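Minutes of the fit-out meeting, Ellwood unit

Meeting held September 28, 2023, in the front office. Present: building lead, electrical lead, stores, Jistetti (ceiling contractor), Cornow (lighting supply). Apologies received from Zerov. Minutes taken by the building lead.

1. Minutes of the previous meeting

Accepted with one correction. Under item 4, "grid hangers" should read "grid clips". The action on door closers was carried out and is removed from the list.

2. Wall paint

The second coat is complete on the long walls. The short wall by the loading door has one coat and shows roller marks at shoulder height. Stores asked whether the remaining paint is from the same batch. The building lead will check the lids before any more is opened. If the batch differs, the whole short wall is to be recoated from corner to corner and no patches made.

Scuffs near the floor were discussed. A rail was proposed at the height of the cart bumpers. Electrical pointed out that a rail at that height would cross two of the low outlets. Options are to break the rail at the outlets or to move it up. No decision. A sample length will be fixed to the wall and looked at next time.

3. Ceiling finish

Jistetti reported that touch-up on the black ceiling is finished except at the back, where access was blocked by shelving. Stores will clear the shelving by the end of next week. The touch-up paint is matte and is not to be swapped for the satin product quoted earlier.

Jistetti asked for payment of the second invoice, amount 460 dollars, for replacement trim. The building lead has the invoice but not the delivery note. Payment is held until the note is received.

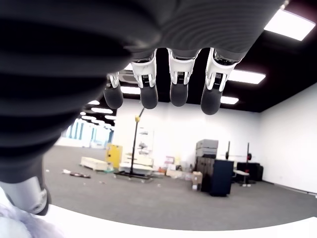

4. Lighting

Cornow presented the revised layout for the main room. The main question was whether the present fittings give enough light on the work surfaces without adding to the ceiling load. With white walls and a black ceiling, almost all of the useful light comes straight down or off the walls, and very little is returned from above. The rectangular fluorescent panels set into the ceiling are to stay in their present positions, and the new layout works from those. Cornow recommended task lights at the benches in preference to more ceiling panels. Electrical agreed, subject to the circuit check under item 5.

Readings taken at bench height last week were read out. The lowest was 260 lux, at the back bench. The target agreed in the spring is higher than this. Electrical noted that the meter had been used with the storage racks still in place, and the reading will be repeated once they are moved.

The diffusers were discussed briefly. Stores holds 3 spares. Cornow does not expect the same size to remain in the catalog after this year and advised buying a further box now. Agreed, provided the price is unchanged from the last order.

There was a longer discussion on switching. At present the whole room is on one switch by the front door. Splitting it front and back was supported by all present. Cornow will price it both ways - new wiring to the back half, or separate control units above the ceiling - and send the figures to electrical before the order is placed.

5. Electrical

Circuit labels in the panel do not match the drawing. Electrical has traced most of them and will complete the rest outside working hours. Until this is finished, no new loads are to be connected at the back benches.

The extension cord across the walkway is to be removed. A floor cover is acceptable for the short term.

6. Floor

Roughly 53 square feet of floor near the loading door needs new sealer. Zerov sent a written note stating that the area must be kept clear for two nights. Dates in October to be agreed with stores.

7. Actions

Building lead: check paint batch; request delivery note from Jistetti; fix sample rail.
Stores: clear shelving at back; order diffusers; agree dates with Zerov.
Electrical: complete circuit labels; repeat light readings; remove extension cord.
Cornow: price split switching, both methods; confirm diffuser price.
Jistetti: finish ceiling touch-up when access is clear.

8. Next meeting

Second week of October, same room. The rail and the switching prices will be taken first.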